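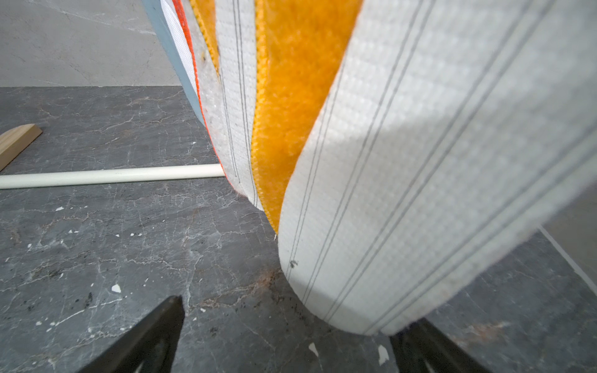
# Flalteo — fabric care label data

This site uses cookies. By continuing you accept our cookie policy. [OK] [Manage]

908 care labels, typed out by hand. One row per label. CSV, semicolons, sorry.

## Columns

- fibre — as printed
- colour — best guess
- wash_temp — mostly 40, blank if none
- dry — line, flat, tumble

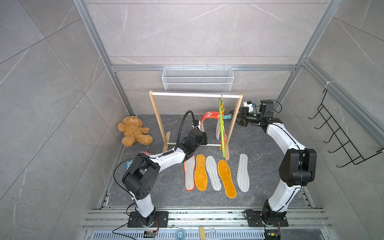
Wooden rack with peg strip, wire basket behind.

## Known problems

44 rows missing fibre. Three dupes, will fix. "Drip dry" and "line dry" got merged by acident in February.

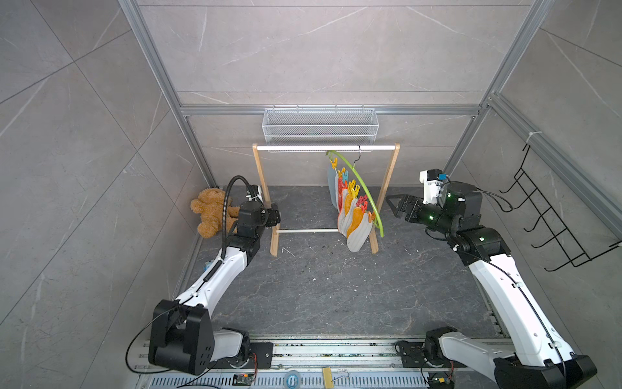
1 min read

Slippers and socks are one category for now. Send corrections to Meirion Griffiths.

Updated 5/2/18

Related
- Skerora stain list
- Dovov button sizes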